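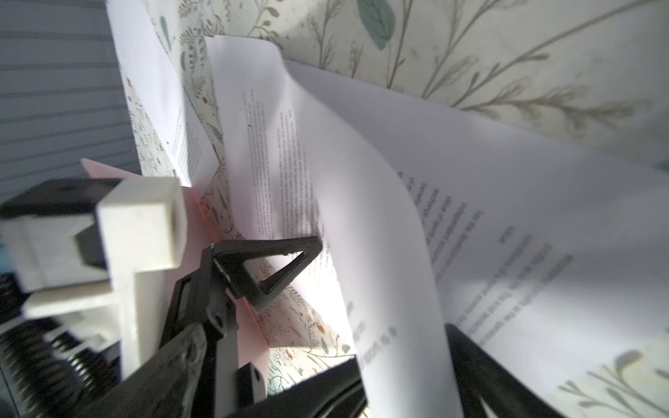 *Loose sheets and a pink folder under the grippers at Basance.*

MARBRIDGE - A pair of robot arms can now put printed pages into a ring binder, but a person can still do it much faster. This is the result of a trial that the office services firm Basance showed to visitors at its Marbridge building on Wednesday.

The firm prepares course packs, tenancy files and meeting papers for local customers. Most of the work is done by hand at long tables on the ground floor. Staff there fill up to 500 binders in a busy week, and the company wants to know whether a machine could take a share of it.

For the trial, the arms were given 20 binders during one morning. They finished six of them without help. In the other cases a member of staff had to step in, usually when two sheets stuck together or when a page came down beside the rings and was bent.

"I would not call it a failure," said Mererid Rees, who leads the filing room at Basance. "Six is more than we had in the spring. But if a new colleague gave me these numbers I would have to sit with that person for some time."

The arms were set up by Xenos, a small engineering company which also tests machines for folding towels and for filling shop shelves. Its project lead, Grigoris Katsaros, said that paper was the hardest of the three.

"A towel forgives you," he said. "When you hold it a little wrong, it is still a towel. A sheet of paper bends where you did not ask, and it can hide the next sheet from the camera."

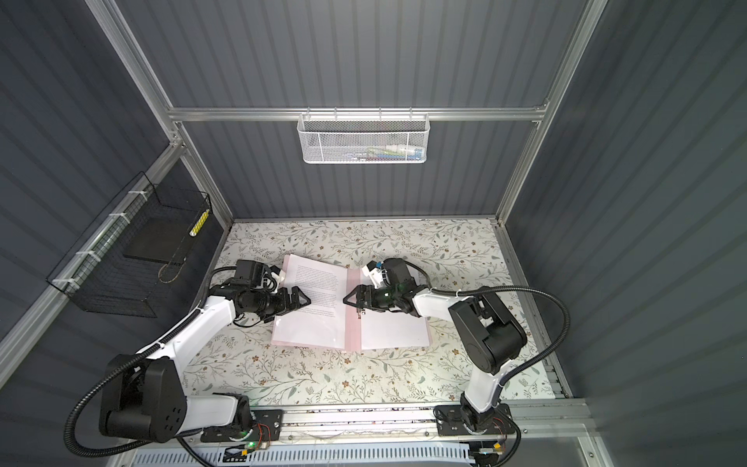
*The two arms over an open binder in the test area.*

The quickest binder of the morning took 202 seconds. Mrs Rees said that her staff need less than a minute for the same job, and that they often talk while they do it. The slowest binder was stopped before the end, after the left arm had tried to lift the same page several times.

Visitors asked most of their questions about the rings. Opening them needs some force, and closing them needs the holes of every page to be in the correct place. Mr Katsaros said that the arms manage the opening quite well. The closing is weaker, as a page that is only slightly turned can stop the whole step, and the arms do not always notice this before they push.

There was also a discussion about which papers to use. Some visitors had expected blank sheets, but Mrs Rees asked for pages with real text on them - her customers do not send blank ones.

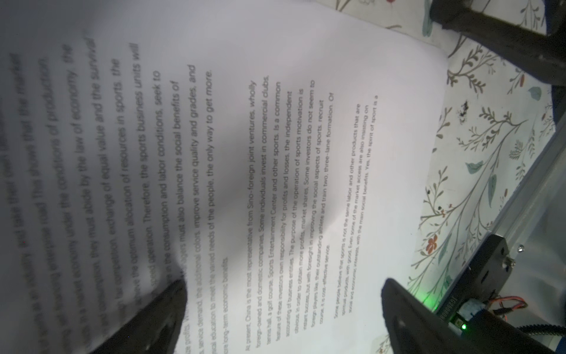
Basance took the pages for the trial from its own box of old print jobs. Nobody at the firm chose them for their subject, and a sheet can be upside down or sideways when the arms get hold of it. One of them is an essay on the business of sport, with lines in large type about "the sports business units" and a smaller paragraph that mentions a tennis hall and a golf course. The arms do not read any of this. For them the print is useful only to tell which way up the page is, and Mr Katsaros said that mixed sizes of type make this task a little easier.

Putting pages in the right order is not part of the trial yet. At present a person prepares the pile, and the arms take what is on top. Mrs Rees said that this is the part which costs her staff the most attention, so a machine that only fills the binder would save less work than people think.

The next round will be held in the old Suvard warehouse, where there is more space and better light. Xenos wants to try softer finger tips and thicker paper. Basance wants to try thin paper, which is cheaper and which most of its customers choose. The two companies agreed to test both.

Mrs Rees said that no jobs in the filing room depend on the result. She has asked that her staff be present in the next round, and two of them have already put their names down.

Basance has not said what it paid for the trial. The next demonstration is planned for March and will be open to local firms, who can write to the front desk in Marbridge to ask for a place.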